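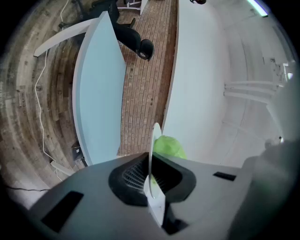 About Foltico

Foltico furnishes and maintains small offices for firms that prefer to leave such matters to others. The company was founded by Amirhossein Amini and now operates from 2 locations, the older of them in Furkport.

Our Work

We supply desks, chairs and storage, assemble them on site, and return on a fixed schedule to keep the rooms in order. A standard visit covers the floor beneath and behind each desk, the routing of cables along walls and desk legs, and the return of stray items to their proper place. Chairs are checked for loose armrests and worn casters - small faults that tend to go unreported.

Our Rooms

Our own offices are furnished as we furnish those of our clients: white desks, black task chairs, plank-patterned floors that are easily swept. Weathered wood has been kept where a building offers it. Staff clear their work areas at the close of each day.

Our People

Foltico is organized in three teams: Supply, Assembly and Upkeep. New employees spend three weeks with Upkeep before joining their own team.

In February we assumed the service contracts of Kwiatkowski, whose clients continue under their existing terms. Requests for a site visit may be sent to the Furkport office.

Page last revised April 11, 2022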